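Stollano Drift landing net: a season with it on small rivers

Grey long-sleeved garment laid out on the red blanket.

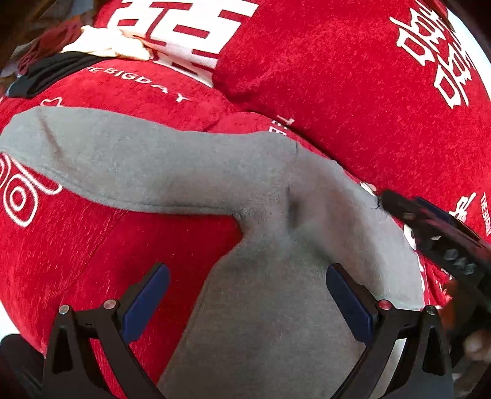
The grey long sleeve, spread out on the red blanket.

I have owned a lot of landing nets. Some I lost in hedges, one I sat on, and one went down the river Mirkier in a spate while I was busy with a fish that then fell off anyway. So when I say that the Stollano Drift is the first net I've been properly fond of, please take it as coming from someone who is hard on nets.

I bought mine in spring with my own money and it has been out with me ever since, mostly for wild brown trout and grayling, with a few chub when the trout were sulking. By November the handle had a good collection of scratches and the hoop was still the shape it left the shop.

First, the weight. It goes on my kitchen scales at 400 grams with the magnet clip attached, and for a net with a hoop this size that's lovely. My old Zoreo came in at 600 and you felt every bit of it by teatime, dragging at the back of your collar each time you bent down to change a fly. With the Drift I've twice got back to the car and reached round to check it was still there (it was, both times!).

The bag is soft clear rubber and quite shallow at the front, deepening towards the handle end. That sounds like a small thing, but it means a fish slides down to the deep part and lies there quietly with its head under the water while you find your forceps. Hooks hardly ever catch in it. I fish two flies a lot of the time, and with a knotted mesh the dropper always finds its way into a corner and ties itself up for good. I've had one bad tangle all year with the Drift, and that was a size 18 on very fine tippet in failing light, so I blame myself for most of it.

Rubber bags do catch the current. If you're wading thigh-deep in a strong run, hold the net down too early and it pulls like a bucket. Wait until the fish is nearly on top of you, then dip and lift. You get used to it in an afternoon.

The handle is short. For wading that suits me very well, and it tucks away nicely when I'm crawling under alders, which on the upper Mirkier is most of the day. From a high bank it's no good at all. I lay on my front above the mill pool at seven in the evening with my arm stretched out as far as it would go, and the best grayling of the year sat a foot beyond the hoop looking at me. If you mainly fish from the bank, Stollano do a long version called the Drift Reach. I've only waggled one in the shop, but it felt well balanced and I was sorely tempted.

I like the grip a lot. It's a slightly rough cork mix that stays grippy with wet hands, and there's a measuring scale marked along the side of the handle. Mine has worn a bit faint at the bottom end, where my thumb goes. The scale is useful up to a decent trout, and beyond that you'll be guessing, same as the rest of us.

The magnet clip deserves a paragraph to itself. It is strong. The first few times I had to use two hands to pull it apart, and I thought I'd be sending it back. It has eased a little since, or I've learnt the knack, which is to twist and then pull down. It has held through brambles, two stiles and one very undignified slide down a clay bank. The cord that joins the two halves is the weakest part of the whole thing, thin and a bit fluffy already, and I've swapped mine for a coiled lanyard from Âu that cost hardly anything. I do think a net at this price should come with a better one.

And the price? I paid 158 pounds, so it isn't a cheap net, and you can land a trout perfectly well in something costing a quarter of that. I did for years. But I use a net every time I go out, and this one makes the last few seconds of catching a fish calmer for me and a good deal kinder to the fish. I'd buy it again tomorrow.

Care is simple enough. Rinse it, shake it, hang it up out of the sun. I give mine a proper clean and dry between rivers, and the rubber dries far quicker than any mesh I've had. It doesn't hold a smell either, so it's allowed in the house.

Good points: light, gentle on fish, very few tangles, a magnet you can trust, dries fast.

Less good: short for bank fishing, drags in heavy water, poor cord, faint markings after a season.

Spare bags are sold separately under part number 1412 and fit both handle lengths. I haven't needed one yet.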